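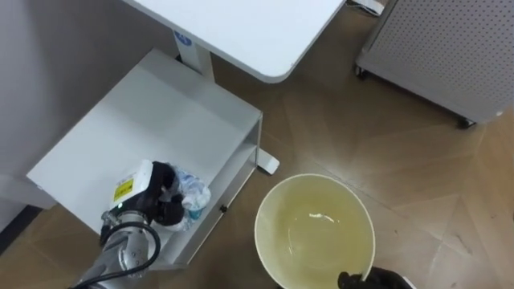 Visit to Trustetti, open afternoon, January

Four of us drove over from Calvo for the open afternoon at Trustetti. They do robot work for offices and small workshops, and the part we wanted to see was the tidying station, where a two-armed machine clears things away around ordinary furniture. We already run fixed arms at Calvo for packing, so most of us know how a gripper behaves on a box that is always in the same spot. Bags and buckets are another matter.

Sign-in was at the side entrance and took longer than it should have. There is parking behind the building, but the gate closes at 5:30, so anyone staying for the late session should use the street.

The demonstration

Casimiro Aguirre ran the session. He has been on the project since it moved out of Furko's old building and he took questions the whole way through, which made it slow but useful.

The station is set up with a desk, a shelf unit under the tabletop, and a white bucket on the floor. The task is to take hold of a crumpled plastic bag on the shelf unit with one gripper while the other holds the bucket by its rim. Aguirre said clear bags are the item they get asked about most. The plastic folds differently every time, and the cameras have trouble telling where the bag ends and the shelf begins. Their answer is to go for the bunched part and close the fingers slowly.

The low shelf makes it harder. The arm has to come in under the tabletop, so there is less room to turn the wrist, and the cable at the wrist has to be kept clear as well. I asked whether they had tried routing the cable inside the arm. They had, on an earlier version, and went back to the outside loop when it became a chore to replace.

They have logged 693 runs at this station. A person guides the arms for the first 200 on any new item, and after that the software takes over with someone standing by. We saw both modes. The guided runs were smoother. On its own the machine paused a good deal before each grasp, and one attempt was stopped by hand and started over. A run took 41 seconds at best while we were there.

Other stops

The second room had a Dridach cart for moving trays between benches. It was charging during our slot, so we only got the talk. The handout covers the same ground.

The parts store was more interesting than I expected. They keep worn gripper fingers in labeled drawers, with the run count written on each bag. We should be doing this with ours – right now they go straight in the trash.

Notes for our own shop

- Ask for the finger wear sheet. Aguirre offered to email it.
- Holding the container with the second arm is worth trying on our returns bench. We clamp ours and it still slides.
- Floor glare came up twice in the questions. They have had to adjust the cameras for it, and our floor is shinier than theirs.
- Price was not discussed. Lease terms start at 33 months.

The next open afternoon is planned for spring. Groups are limited to six, and safety shoes are not needed for the demo room but are for the parts store.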